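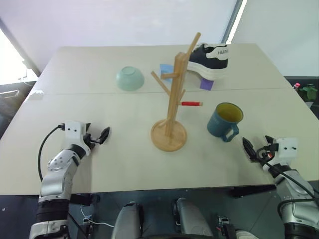
Search this site Enter keywords Go

Wivham Household Swap: your questions

What is it?
A big room in Wivham where people bring things they don't want and leave with things they didn't know they wanted. No money changes hands. We run one a month, except February, when the heating in the hall makes its own decisions.

Do I have to bring something to take something?
Yes. One item gets you in. It can be a teaspoon, although we will remember you as the person with the teaspoon.

How does the points business work?
Each thing you hand in is given a points value at the desk, and you spend the points on the day or save them. Small kitchen things and single books are usually 3 points. The most you can hold on your card is 1000, a limit brought in after somebody from Clolten reached 2673 and began asking about the piano.

Is the piano available?
No.

What can I bring?
Crockery, pans, lamps, shoes in pairs, toys, tools, curtains, picture frames, garden pots. Clean, please. "It only needs a wipe" is a sentence best said at home, near a cloth.

What will you turn away?
Mattresses, car seats, paint, medicines, knives that aren't wrapped, and anything with a petrol engine. Also encyclopaedias. We have three sets and they are holding up a shelf.

Can I bring electrical things?
Plug-in items go to the Kerr Street table to be tested first, so bring them before 10 am. If yours fails you take it home again. Please don't hide it behind the curtains. We look there now.

My mug has a chip in it. Is that all right?
If the chip is on the rim, no. Anywhere else, the mug will find its person.

Can I reserve something I've seen?
For ten minutes, if you are holding it. Coats left on top of furniture do not count as a reservation and have been swapped by mistake.

Do you deliver?
We don't. Loline Vans will take a wardrobe across town if you ring them yourself, and what they charge is between you and them.

What happens to the leftovers?
Charity shops get first pick and the tip gets last. We rehomed 3000 items last year, a figure that includes one exercise bike four times.

I gave something away and regret it. Can I have it back?
If it is still on the table, for the points you were given. After that you could try looking sad at next month's swap. It has worked once.

Is there tea?
Yes, until noon. Bring your own biscuits.

14 comments 37 shares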